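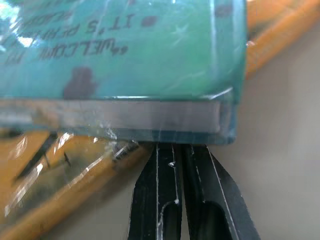 A green box still in its plastic wrap

How to Unwrap a New Game Box and Keep It Nice for Years

By Myrtle Zamora
Aug 1, 2025

I have been buying games for our family shelf since my oldest was small, and I still get a little thrill when there's a new one on the kitchen table with the wrap on it, all shiny and creased (my husband says I like the opening better than the playing, and he may be right!). Over the years I've ruined a few good boxes by being in a hurry, so let me walk you through how I do it now.

What you'll need: a butter knife or your thumbnail, a soft dry cloth, a few small zip bags and a wide rubber band. Please leave the box cutter in the drawer.

1. Clear a spot on the table and turn the box so one of the narrow sides faces you. Look for the place where the wrap folds over on itself. It's usually a bit looser there.

2. Slide the tip of the butter knife under the fold and lift it gently, away from the cardboard. Once you have a little hole, put the knife down and pull with your fingers. If the plastic has shrunk on very tight, take your time and work along the edge.

3. Peel the wrap off in one big piece if you can, and check it for stickers before it goes in the trash. I once threw away a gift receipt that way.

4. Wipe the lid with the dry cloth. Then hold the lid up a little way and let the bottom slide down by its own weight. Tugging at the corners is how they split.

5. Bag the small pieces right away, before anybody rolls anything, and keep the rules on top.

6. Store the box flat, with the rubber band around it loosely. Tight bands leave dents, as my friend Otis found out with a lovely old word game we were all very fond of.

If a corner does split, a dab of white glue on the inside and a clothespin overnight will usually fix it.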